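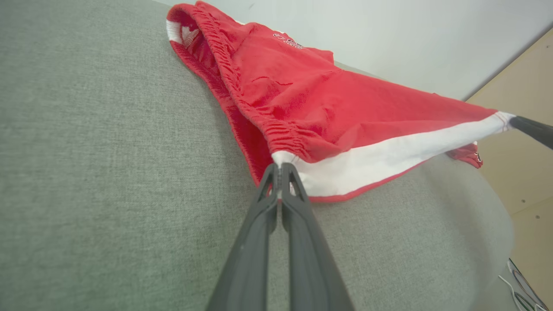

Red shorts, gathered waistband, June.

Findings of the Costume Review in the Matter of Entry 258

The Drestamdale Costume Assembly convened its June session at nine in the morning in the lower hall at Pliltmont. The purpose of the session was to hear the appeal of Orla Rafferty, entrant number 258, whose costume had been refused at the door the previous evening. The refusal had been entered under Section 18, which requires that every costume represent a character who can be identified from a published source.

Ms. Rafferty had entered as the Second Ferryman from Sokotar. The Assembly noted for the record that Sokotar is a role-playing game of considerable length, that it was admitted to the list of approved sources in full, and that its principal characters are represented at Drestamdale every year. The door steward had consulted the list and found the Ferryman. He had found no Second Ferryman, and had acted accordingly.

The appellant was invited to speak. She stated that the Second Ferryman appears once, at the river crossing below Lynch, and only if the player declines the first boat and remains on the bank until dark. He carries a lantern on a bent pole. He speaks two lines and takes no payment. She had first met him at the age of eleven, she said, having fallen asleep with the game running, and had woken to find him standing in the shallows with the lantern raised toward her.

The presiding member asked whether any other person present had met the character. There was no reply. The presiding member asked whether the appellant could produce him.

A machine was brought up from the play room and connected to the large display. The record shows that the appellant began at the gate of Lynch at 10:40 and reached the riverbank without incident. The First Ferryman offered passage. The appellant declined it. He offered it again, as he is apparently obliged to do, and she declined again, and he pushed off and was lost to view beyond the reeds.

The Assembly then waited. The rules of the session make no provision for a recess while evidence is in progress, and the members accordingly kept their seats. The light on the river turned yellow and then brown. Frogs could be heard. One member asked that the sound be raised, and this was done. The door steward, who had been standing at the back of the hall, came forward and took a chair in the second row.

At 11:25 the river was fully dark. A light appeared on the far side and began to cross.

The Assembly compared the figure with the appellant's costume and found as follows. The coat was correct in length and in the number of its buttons. The hood was correct. The lantern was correct, including a crack in the left pane which the steward had taken, the night before, for damage in transit. The pole was bent at the proper place. One discrepancy was recorded: the figure in the game wore a cord at the right wrist, and the appellant wore none. Ms. Rafferty said that she had never seen the cord. The screen at her parents' house had been a small one.

The figure spoke his first line, which was, "You let the other boat go." The game then waited for a response. The appellant did not press anything for some time. The presiding member reminded her that the matter before the Assembly was settled and that the demonstration could be ended at her convenience. She thanked the presiding member and asked whether she might hear the second line. No objection was raised.

"Then there is room," said the Second Ferryman.

The appeal was allowed. The Assembly directed that the character be added to the list of approved sources, on page 202, directly beneath the First, and that the entry fee of the appellant be carried forward. The steward asked that his apology be entered in the minutes – it appears there at line 435, in his own hand.

Ms. Rafferty walked in the afternoon parade in her assigned position, behind a party of knights and ahead of the children's division. She was not placed. Several persons along the route asked who she was, and she is reported to have told each of them the way to the riverbank, and how long to wait.

The clerk adds, for completeness, that she wore a cord at the right wrist. It had been cut from the tie of the lower hall curtains, and the Assembly has decided not to request its return.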